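Cómo llevar la hoja de anotación en un partido de sóftbol

Guía para anotadores de categorías formativas

La presente guía describe el procedimiento que deben seguir los anotadores designados para los encuentros de la liga Gulley. Se dirige a quienes asumen la función por primera vez y presupone un conocimiento básico del reglamento. No sustituye las indicaciones del árbitro principal, cuya decisión prevalece en todos los casos.

Antes del partido

El anotador se presentará en el campo con tiempo suficiente para recibir las alineaciones de ambos equipos. Cada alineación debe indicar apellido, número de camiseta y posición defensiva. Si falta alguno de estos datos, se devolverá al entrenador para que la complete; el anotador no debe rellenarla por su cuenta.

Material necesario:
Hoja oficial, por duplicado
Dos lápices y una goma de borrar
Bolígrafo para las firmas
Tabla rígida con pinza

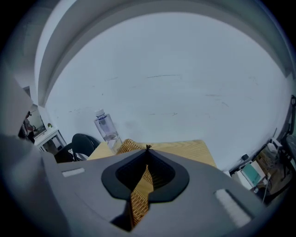
Tejido de mimbre y mesa de madera clara.

Paso 1. Numerar las posiciones

Las posiciones defensivas se identifican siempre por su número: lanzadora, 1; receptora, 2; primera base, 3; segunda base, 4; tercera base, 5; campocorto, 6; jardinera izquierda, 7; jardinera central, 8; jardinera derecha, 9. Estos números no guardan relación con los de las camisetas. La confusión entre unos y otros es el error que con mayor frecuencia se corrige en la revisión de las hojas.

Paso 2. Registrar cada turno al bate

A cada bateadora le corresponde una casilla por entrada. En ella se anota el resultado del turno con la abreviatura establecida. Un roletazo al campocorto con tiro a la inicial se escribe 6-3. Un elevado capturado por la jardinera central se escribe F8. El ponche se anota con la letra K y la base por bolas, con BB. El número de out se coloca dentro de un círculo, en la esquina inferior de la casilla.

Cuando una corredora avanza, se traza la línea correspondiente del diamante. Si completa el recorrido y anota, el diamante se sombrea por entero. Conviene sombrear en el momento en que se produce la carrera y no al final de la entrada.

Paso 3. Distinguir entre hit y error

Se concede hit cuando la bateadora alcanza la base sin que la defensa hubiera podido retirarla con un esfuerzo ordinario. En caso contrario, se anota la letra E seguida del número de la defensora responsable. La lentitud en la ejecución de una jugada no constituye por sí sola un error. Las consultas sobre este punto se dirigirán a Rohani Ismail, coordinadora de anotación, una vez concluido el encuentro.

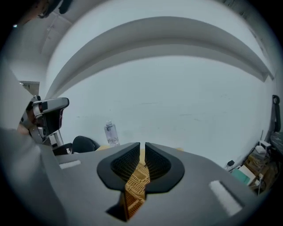
Paso 4. Cerrar la entrada

Al producirse el tercer out, se traza una diagonal en la esquina inferior de la última casilla utilizada y se suman carreras, hits, errores y corredoras dejadas en base. Los totales se escriben al pie de la columna. La cuadrícula debe quedar legible también en las entradas largas, con cada anotación dentro de su casilla; un entramado regular como el de la pieza tejida de color marrón claro, con sus pequeñas aberturas rectangulares, da una idea de la separación que se espera entre un registro y otro. Si una entrada ocupa más de una columna, se tacha el número impreso en la siguiente y se renumeran las restantes.

Paso 5. Comprobar el balance

Terminado el partido, el anotador verificará la hoja de cada equipo. La suma de carreras, corredoras dejadas en base y outs sufridos debe coincidir con el total de apariciones al bate. Si un equipo registra 41 apariciones y la suma arroja otra cifra, se revisará la hoja entrada por entrada, comenzando por aquellas en que hubo sustituciones.

Entrega de la hoja

La hoja será firmada por el anotador y por el árbitro principal. El original se entrega a Anselmo Chávez, responsable de competición, y la copia queda en poder del equipo local. Las reclamaciones sobre decisiones de anotación se presentarán por escrito. Las hojas de la temporada se archivan en julio, por lo que no se admitirán correcciones posteriores a ese mes.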